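Simville旧家具流转点延长开放，柜类登记排到10月

本地消息 2026年7月19日

Simville镇的旧家具流转点这个月起延长开放时间，傍晚也能去登记了。原定月底结束的柜类专场同时延期，一直办到10月。负责登记的Selamawit Ejigu昨天傍晚在电话里确认了这件事，说新时间表已经贴在Assefa街入口的门上，网页还没来得及改。

先说重点：要柜子的，先登记，别直接开车过去拉。 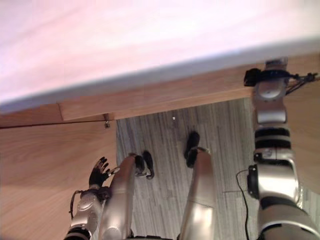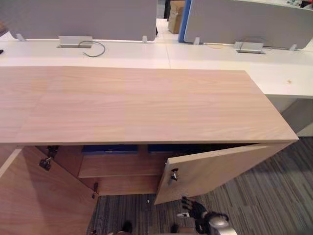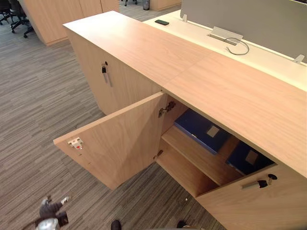 浅色木纹家具，柜门开着的见后两图。（本站图）

流转点前年开办，起初只收椅子和书桌，都是办公室搬迁换下来的。去年冬天开始收柜子，数量一下子上去了，仓库后半间基本让柜子占满。今年上半年经手的柜类家具超过50件，领走的人里有开小店的，有刚租房的，也有两家幼儿园。

收费没变。小件15元，大件面议，学生凭Stusent卡减半。Stusent卡是镇上几所学校通用的那张，过期的不算，登记的时候要看原卡，手机里的照片不行。Ejigu说上个月为这个吵过两回，所以这次专门写进了告示。

延期的原因，主要是东西还没收完。Hemulier公司的旧办公楼正在腾空，原本说六月底前清完，结果楼里电梯检修，大件下不来，拖到现在。公司行政部的Renata Zieliński表示，三楼以上的柜子和长桌要等电梯恢复才能搬，具体日子还没定，“我们不想让工人扛楼梯，那个楼梯太窄”。她还说，愿意捐的清单已经交给流转点，不会中途撤回。

清单记者看到了，一共51项。柜子、书架、长桌占大半，剩下的是衣架、白板、几盏落地灯。有些条目后面写着“待查”，意思是钥匙没找到或者配件不全。

钥匙的事要多说两句。很多人领回去才发现锁打不开，或者锁上就开不了。流转点现在的做法是，能配上钥匙的，钥匙跟柜子一起交；配不上的，标签上会写明，领的人自己决定要不要。换锁芯不包。镇上五金店可以换，价钱自己问，本站打过去没人接。

搬运也要自己想办法。流转点只有一辆手推车，可以借，押证件，当天还。板式柜很沉，一个人搬不动，Ejigu建议至少来两个人，带绳子和旧毯子。层板先拆下来单独包，柜门用胶带固定，不然半路甩开容易磕坏合页。去年就有人把门磕掉了，又拉回来问能不能换一个，答复是不能，一经领走不退不换。

登记办法如下，有变动的地方请留意。

以前是现场排队，先到先得，现在改成先登记后通知。登记时留姓名、电话、想要的品类和能接受的最大宽度。宽度这一条是新加的，因为不少人没量过自家门。轮到了会打电话，两天内不回电就顺延给下一位。每户每月最多领2件，椅子不计在内。

有居民问能不能指定颜色。不能。浅色的多，深色的少，碰上什么是什么。也有人问能不能先看再登记，可以，开放时间内随便看，但看中了不等于留住，还是按登记顺序来。

对这个新办法，意见不太一致。在Assefa街开裁缝铺的一位店主说排队太累，登记好，她六月份来了三趟都空手回去。也有人嫌慢。一位刚搬来的租客告诉记者，他等不了那么久，衣服还堆在箱子里，已经打算去买新的了。还有人担心有人冒名多登，流转点说会核对住址，但没说怎么核对。

捐家具的也要注意。床垫不收，有虫蛀的不收，玻璃门缺了玻璃的不收。受潮变形的板材要先发照片，看过再说。捐赠人需要自己清空抽屉，今年已经有好几回在抽屉里翻出文件、充电器，还有一本护照，后来都还给了本人。送货走后门，前门台阶高，推车上不去。

另外，修理角也在考虑恢复。修理角去年办过一阵，帮人调合页、紧把手、补贴皮，后来师傅去了外地就停了。Ejigu说眼下在谈一位退休木工，还没谈成，谈成了会先从调柜门做起，因为问得最多的就是这个：门关不严，或者关上自己又弹开。多数情况是合页螺丝松了，自己拿十字螺丝刀拧一拧就行，先调上面那个，再调下面那个，慢慢来，一次拧半圈。

镇公所那边，关于仓库续租的事还没有下文。现在的租约年底到期，房东有意续，租金没谈拢。如果谈不成，流转点可能要搬到镇子北边，离车站远，不开车的人去就不太方便了。镇公所回复本站说正在研究，没有给时间。

停车也提一下。Assefa街正在修路，入口那一侧不能停，卡车从后巷进。后巷白天单行，别开反了，上周已经有人被罚。骑车来看的可以把车推进院子里，自己锁好，丢了不管。

登记可以到现场填表，也可以打门口告示上的电话。网页登记暂时用不了，说是在改，改好了在通知。之前在网上登记过的不用重新登，名单还在，顺序不变，但宽度那一项是空的，请打电话补上，不补的话轮到了可能会被跳过。

有一点更正：本站早前的消息把柜类专场写成“只限本镇居民”，有误。邻镇居民也可以登记，只是排在本镇居民之后。对造成的不便表示谦意。

Hemulier办公楼那批东西什么时候到，本站会继续跟。电梯修好之前，流转点现有的柜子照常发放。

（本站记者 综合报道）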